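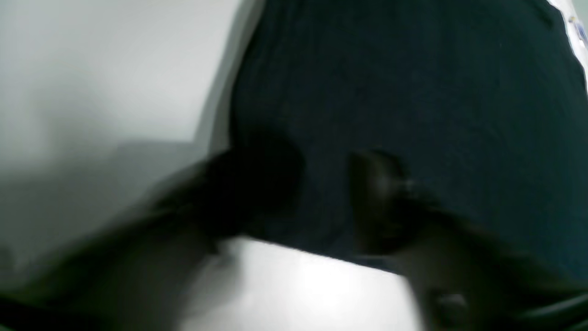
Vavero Folding Cell: Questions About the Dropped Garment Fault

This page covers the fault that operators at the Tonport site know as "drop and continue." It applies to cells running Mota control software. Last updated February 28, 2018.

What is the fault?

The arm picks up a garment, loses it on the way to the fold position, and carries on with the folding routine as if the garment were still there. No alarm sounds. The cell reports a finished fold and moves to the next item.

Which garments are affected?

Dark knits, mostly. T-shirts and thin sweaters in navy or black account for nearly all the reports. We logged 56 drops in February, and none of them involved a woven shirt.

Why does it happen?

There are two causes, and they usually show up together.

The first is uneven contact. One finger reaches the cloth before the other and pushes it sideways, so the grip closes on a thin ridge of fabric. Thin ridges pull out easily when the arm speeds up.

The second is the grip check. The software decides that a garment is held by looking at how far the fingers have closed. A thin knit changes that distance very little, and the check can pass with nothing between the pads.
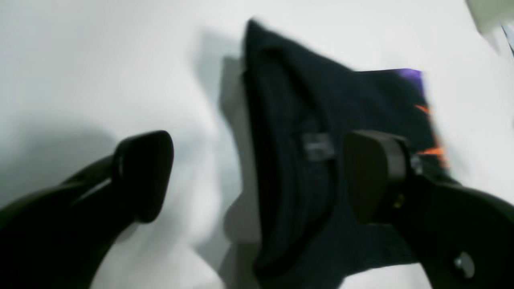
Wekesa Chege wrote in to say that the check should never have been based on finger distance alone, and that his shift had been stopping the cell by hand for most of the month. Could the motor current be used as well? It can. The current check is part of the next Mota release and is being tested on one cell now. Until then, the settings below are the best we have.

What should I change today?

Set the lift speed to 70 percent. Set the pause after closing to 300 milliseconds. Both values are on the Grip page of the operator panel, and both need a supervisor login. Do not raise the grip force to make up for a bad pick — it marks the fabric and wears the pads.

Is there a safety risk?

Yes, if you reach in. A cell that has dropped a garment looks as if it has stalled, but it is still moving through its program. In one case an operator opened the side panel to pull a shirt clear and the arm swung back toward him. He was not hurt. The panel switch had been taped down, and that tape has been removed.

Press the stop button and wait for the steady red light before you open any panel. This applies even when the arm is standing still.

Can I keep running dark knits?

Yes, at the reduced speed and with an operator at the cell. After 8 drops in one shift, stop sending knits to that cell and move them to the manual table.

Do the pads need to be replaced?

Check them at the start of each shift. Wipe off lint with a dry cloth. Replace both pads if either one feels slick or has a rounded edge. Wulline pads are the only type approved for this gripper.

How do I report a drop?

Write down the cell number, the time, and the type of garment, and leave the garment where it fell until you have done so. Reports go to Subira Nyanda. If someone was inside the panel line when it happened, call Armindo Morais right away and leave the cell stopped until he has looked at it.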